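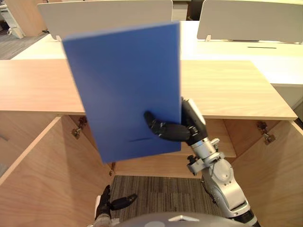
A blue board held upright in a black multi-fingered robot hand.

Tevness is a cold-storage additive for donated platelets, developed by the blood products firm Zilico and first tested in people in January 2019. Not approved for general use.

Background

Platelets are usually kept at room temperature and have a short shelf life, a matter of days. Chilling slows bacteria but changes the cells, and the body clears them faster once transfused. Tevness was meant to protect the cell surface during chilling. Early lab work by Tuncay Bayram, then at the Ersoy blood center, goes back to 2000.

Trial

The first human study enrolled 22 healthy adults at the Atesgate clinic. Each gave platelets, which were treated, stored cold for 14 days and returned to the same donor in a small dose. Led by Stuart Catterall. Follow up ran for 28 days.

Interim results came out March 14, 2019. No serious reactions reported. Treated platelets stayed in the blood longer than untreated chilled ones — though still not as long as fresh. Two volunteers had mild headaches.

Criticism

Small study, no patients who were bleeding. Bayram himself has said survival time dosen't show how well the cells clot. Cost per unit has not been published either.

Later work

A second trial in heart surgery patients was planned, also at Atesgate. Status unclear.

See also: Platelet transfusion, Apheresis, Blood banking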